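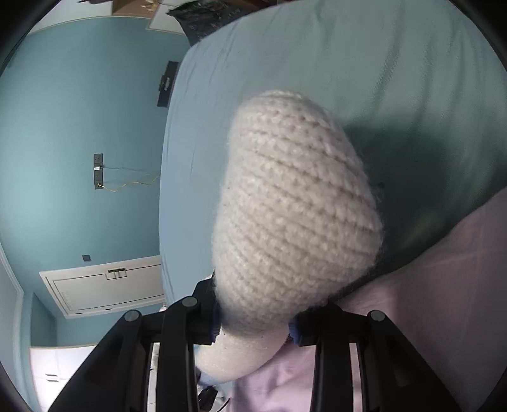
Storing chunky knits over the summer, what does everyone do? I've got a wardrobe rail, one deep drawer and the space under the bed, and every April I go through the same business of getting the winter woollies out of the way and making a mess of it. The big cream one is the problem. It's thick, fuzzy yarn in chunky rows and it takes up the room of three ordinary jumpers however I fold it. Last year I hung it up and the shoulders went. The year before I used one of those vacuum bags and it came out like a flat cake. I don't know the fibre content as the label went years ago. I'd like to get this sorted before I put the lighter stuff in the drawer.

Also, would you wash it first or just air it?

hegde40
Wash first, always. Moths go for the bits with skin and food on them, so a jumper that looks clean isn't good enough. Cool water, wool wash, don't rub it. Press the water out in a towel and dry it flat. Mine take two days on an airer in the back bedroom with the window open.

Then fold it, sleeves in, once across the middle, and put it at the bottom of the drawer with nothing on top.

pamumard
If it's at the bottom of the drawer then something is going to be on top, surely.

hegde40
At the bottom with nothing on top means it has the drawer to itself. I should have said that.

pamumard
They've only got the one drawer.

tallboy_25
I roll mine. Lay it face down, fold the sleeves across the back, roll from the hem up to the neck, not tight. Then into a cotton pillowcase with the end tucked under. Four fit in an under-bed box. You don't get the line across the middle that you get from folding, and on thick yarn that line can take weeks to drop out.

I gave up on vacuum bags as well. They're fine for duvets.

kustel_jane
I've used vacuum bags for jumpers for years and never had one ruined. You don't take all the air out. Stop when it's half the height it was. When you open it in October, shake the jumper and leave it on the bed overnight. A bit of steam from the kettle if it still looks sorry for itself.

The flat cake thing sounds like it was sucked right down and left for six months.

tallboy_25
Half empty bags always let the air back in, in my experience. By July they're full again and you've got a plastic bag with a jumper in it.

kustel_jane
Then the seal wants wiping. Fluff gets in the zip. Fuzzy yarn is terrible for it, so turn the top of the bag back on itself before you put the jumper in and keep the zip clean.

jasten
I wouldn't put wool in plastic at all. If there's any damp left in it you'll get a smell that doesn't wash out. I lost a cardigan that way, and it had been drying for a whole weekend before I packed it.

To the original poster, on the washing question. If you don't know what it's made of, do a small bit first. Wet the inside of the cuff, press it with a white cloth, let it dry and see if it's changed size or gone hard. If it's fine, wash the lot at 25 degrees or by hand. Acrylic won't mind. Wool might.

hegde40
Agree about testing the cuff.

moss_stitch
Does anyone use cedar? I've got the balls in with mine and I can't say if they do anything. I've had no moths, but I had none before either.

pamumard
They lose their smell after a season. You're meant to sand them. I use lavender bags and replace them every spring. I also check the box halfway through the summer, which I think does more good than the lavender.

jasten
Freezer works if you suspect eggs. Sealed bag, two weeks, let it come back to room temperature before you open it. You need the freezer space though, and a jumper that size would fill a drawer of mine.

Original poster
Thanks all. I did the cuff test last night and it dried soft and the same size, so I'm going to hand wash it and dry it flat on towels. After that I'll try the rolling, in a pillowcase, under the bed. The box I've got is 40 cm wide, so it should go in sideways with the scarves next to it. I'm leaving the vacuum bags for the spare duvet.

tallboy_25
Put the scarves in the corners, they fill the gaps and stop the roll coming undone.

kustel_jane
Fair enough. I'll carry on with my bags.

Related threads
Bobbling on new jumpers, razor or comb?
Under-bed boxes with lids that stay on
Drying woollens indoors without an airer
Fitted sheets, how do you fold yours?
Getting creases out of a linen shirt

Thread 2648 | Contact us | Forum rules | Back to top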